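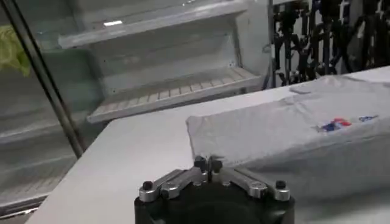
Rarholm to close temporary family reception centre at Ceton

The regional council of Rarholm has decided to close the temporary reception centre for asylum-seeking families at Ceton before the end of September. The council voted for the closure after a debate of 5 hours.

The centre was opened as a short measure and has places for up to 700 people. At present 79 families live there. All of them will be offered a flat in one of the towns of the region, and no family will be moved to another closed site.

Children who already go to school in Ceton may keep their place until the end of the school year. The council will pay for the bus.

The work of finding flats is given to the housing association Skasotero, which already rents homes to newly arrived families in the region. The company Marchetti, which runs the kitchen and the cleaning at the centre, will continue until the last family has left. Its 20 employees at Ceton have been informed of the decision.

Opposition members asked for the centre to be kept as a reserve for the winter. This proposal did not receive a majority. The future use of the buildings will be discussed in a separate meeting, open to the residents of Ceton.

Questions from the press can be sent to the information office of the Rarholm council.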